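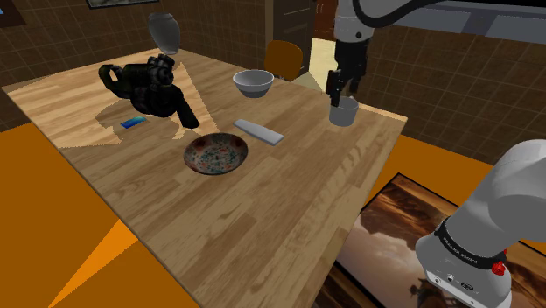
September, morning

The planning group met at 9:30 to review the tabletop configuration. Florian Huet presented the revised collision checker from the Flerach branch. The planner now rejects any path in which the forearm link comes within the clearance margin of the table. Ludivine Tessier asked that rejected paths be logged with the joint values, as the present log gives only an error code. This was agreed.

Episode 451 was replayed from its saved seed. The vase was again placed above the surface at reset, over the kettle. Sandrine Vidal attributes this to the spawn routine, which does not test for support before releasing control to the planner. She will add 2 settling checks and report to Jacqueline Le Goff.

Afternoon

Work continued on the wrist view. The cup segmentation is to be compared with the pose supplied by the simulator, and the mask for the gripper's own parts is to be redrawn.

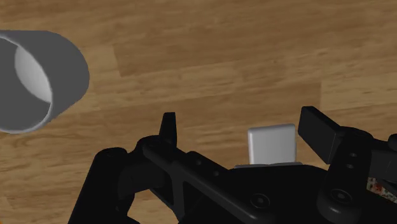
Wrist camera view, with the cup at upper left and the gripper fingers apart.

The Bahrami controller was left unchanged. Merge of the Flerach branch is deferred until the new log format has been approved.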